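Skevwood RB-2 Desktop Rebuild Bench

Two-arm workstation for refitting memory, drives and cards in used desktop computers

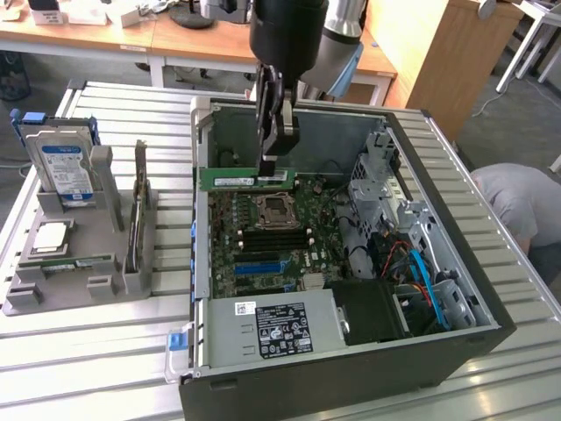
What it does

The RB-2 puts parts back into desktop computers that have been stripped, cleaned and passed for reuse. An operator sets the open case on the bench, loads the parts tray and starts the job. The arms fit the parts in the order the job sheet gives. The operator checks the work, closes the case and sends the machine on to power-up testing.

It is made for refurbishing shops that handle business desktops in batches, where many machines of the same model arrive together. It can be used for mixed work, but each new model has to be taught first, and a shop that sees a different computer every time will spend more time teaching than building.

Parts the bench can handle

Memory modules, full length
3.5-inch hard drives, with or without a carrier
Expansion cards with a standard metal bracket
Processors, lid side up, in open-lever sockets (see the note on processors below)

Parts the bench does not handle

Power supplies
Case fans and shrouds
Loose cables and connectors
Thermal paste
Any screw

Cables are the most common question we get. The arms do not plug in data or power leads. The operator does this by hand after the drives are in, and should tuck leads clear of the board before the job starts. A cable lying across a memory slot will stop the job.

The parts tray

Each computer model gets its own printed tray. The tray holds every part for one machine in a known place: memory flat in a long channel, drives upright in a slot, cards on edge, processor in a square recess. The tray sits on the table to the left of the case.

Trays are gray as standard. You can print your own from the files we supply, or order them from us. Changing from one tray to another takes no tools. If you print your own, check the slot for the expansion card with a real card before putting the tray into use. A tight slot is worse than a loose one, as the gripper will lift the whole tray.

The table

The work surface is built from silver aluminum extrusion with grooves running the length of it. Stops and clamps slide in the grooves and lock with a quarter turn. The case goes on its side with the panel off and the board facing up. Cases with a fold-down drive cage need the cage swung out first, or removed.

Setting up a new model

1. Place an empty case against the stops and lock it.
2. Put the matching tray on its pins.
3. Choose New Model on the panel and enter the name your shop uses.
4. Guide the arm by hand to each slot in turn and press Save.
5. Run the job once at slow speed with scrap parts.
6. Run it again at slow speed with good parts, and seat-check every one by hand.

Allow 40 minutes for a model with two memory slots and one drive. Models with four slots take longer. A saved model can be called up again at any time, and the panel stores up to 200 of them.

Note on memory: the notch in the module has to match the key in the slot. The arm will not turn a module end for end. If the tray was loaded backward, the force limit stops the push before the board is harmed, and the panel asks for the operator.

Note on processors: fitting a processor is an option, and it is switched off when the bench ships. The operator opens and closes the lever in every case. Several of our customers have left this option off and still place processors by hand.

What changes for the people at the bench

We are asked about this more than about speed, so we will set out what we have seen at one shop that has run the RB-2 through a full year.

Calness refurbishes office desktops for resale. Before the bench went in, four people on the rebuild line did the same work all day: pick the memory, line it up, press until both latches close, go on to the next. Sore thumbs and wrists were the usual complaint, and the shop moved people off the line every two hours.

Two of the four now run the benches. The other two went to fault-finding, where the shop had a long backlog. Nobody was let go, though the shop did not replace one worker who left in August.

Jad Chamoun leads the rebuild line there. "The pressing is gone and I don't miss it," he told us. "What I didn't expect was how much the day is now about loading. If the tray is wrong, the job is wrong. You have to pay attention at a different point."

He also said that the first month was slow. Operators watched every move and stopped the arm often. He had the crew teach the models themselves instead of leaving it to the shop's engineer, and would do it that way again.

Babak Hassanpour, one of the two who moved to fault-finding, was less sure at the start. "I was fast at it by hand. On a single machine I can still beat the bench. Over a whole shift I can't." He trains new hires on hand fitting for their first two weeks, and the shop has kept this on. An operator who has never seated a module by hand cannot tell when one is badly seated.

Over the year the Calness line rebuilt 1,852 machines on its benches. Operators were called to the panel for 163 of them, most often for a loose cable or a part set wrong in the tray.

What an operator needs to know

Training takes two days. The first covers loading, clearing stops and checking seated parts. The second covers teaching a new model. No programming is needed. Reading glasses are worth keeping at the bench – the key notch on a memory module is small.

One operator can look after two benches. We do not advise three. At three, stops wait too long and people start rushing the trays.

Working near the arms

The arms slow down when someone steps up to the table and stop when touched. Operators may reach under or beside the table while a job is running, for example to get at the leads, but hands stay out of the case until the panel light is green. Long sleeves should be rolled or buttoned. Your own site safety check has to be done before first use, and we supply the forms for it.

Static

The table is grounded through a stud at the rear corner. Operators wear a wrist strap when loading the tray and when handling the board. Gripper fingers are made of a static-safe material and should be replaced with our own part only. Do not wrap them in tape to improve grip.

Care

Daily: wipe the fingers and blow dust from the tray.
Weekly: check the stops for play and clean out the table grooves.
Every six months: check arm position with the supplied gauge block.
Yearly: service visit.

Worn fingers show up first as memory that sits slightly crooked in the grip. Change both fingers at the same time.

In the box

Table with stops and clamps
Two arms with controllers
Gripper with one spare set of fingers
Operator panel
One blank tray and one tray made to your first model
Gauge block
Wrist strap and ground lead

Options

Processor fitting
Extra trays, single or in sets of five
Label reader for job sheets
Nouri tray cart, holds loaded trays beside the bench
Storholm lift table for heavy cases

Ordering

Send us the names of the three desktop models you see most, with one sample case of each if you can spare it. We make the first tray from the sample and return the case with the bench. Benches are set up on site by our staff, and the first day of training can be held the day after.

Page last updated December 12, 2019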